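Grimshaw 2 log viewer, quick review

Been using it since September on our Lonar build server. Install was painless, one file, no sign-up. Opens a 70 MB log in a couple of seconds, which my old editor never managed.
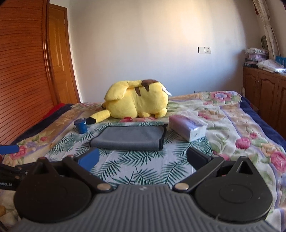
Filters are the best bit. Typed one word, got 1,486 matches, narrowed to 20 with a date range. Lovely. Saving a filter is fiddly tho, and the shortcut clashes with teh one for closing a tab. Lost two searches that way.

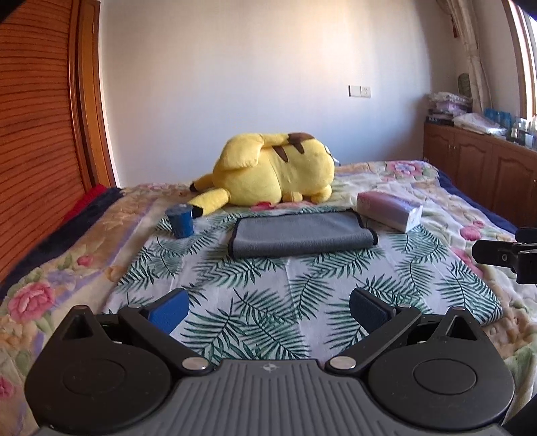 Niggles

No dark theme. Help pages still describe version 1. Four stars, would pay for it again.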